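Clesosico sets its budget for packing equipment

Kornport – February

Well, we've finally done it! After a long winter of spreadsheets and too many cups of tea, I'm very happy to announce that Clesosico has signed off on its first proper automation budget, and the planning for our packing room in Kornport is under way.

I run this little snack box business, and I'll admit I used to think robots were for car factories. Then I sat down and worked out where our labour hours were going. We send out roughly 900 boxes a week, and most of that time is spent picking up one packet after another and putting it in the right place. So the first round of money goes to two-armed bench stations, the sort that can handle crinkly bags as well as tidy square ones. 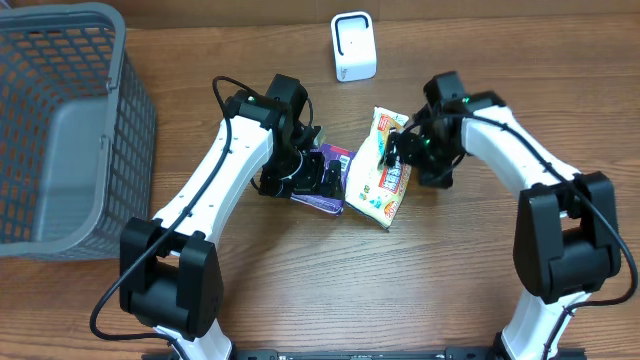

We're starting with five stations, bought in two lots so we can spread the cost over two budget years. The quote from Fudgate, our supplier, covers the arms, the grippers, spare cables and 17 days of on-site training – I pushed hard for the training, and I'm glad I did! I've also put money aside for replacement gripper fingers (they wear out, just like the tyres on your car) and for a bit of rewiring along the back wall.

Our 27 packers are all staying on. Some of them will move over to running the stations, and they've had a big say in the bench heights and the colour of the floor markings, which got surprisingly heated.

The second lot goes to our Au site once Kornport has settled in. If you supply bins, benches or safety mats and you'd like to quote, please get in touch through the Clesosico office, any time after 9 am.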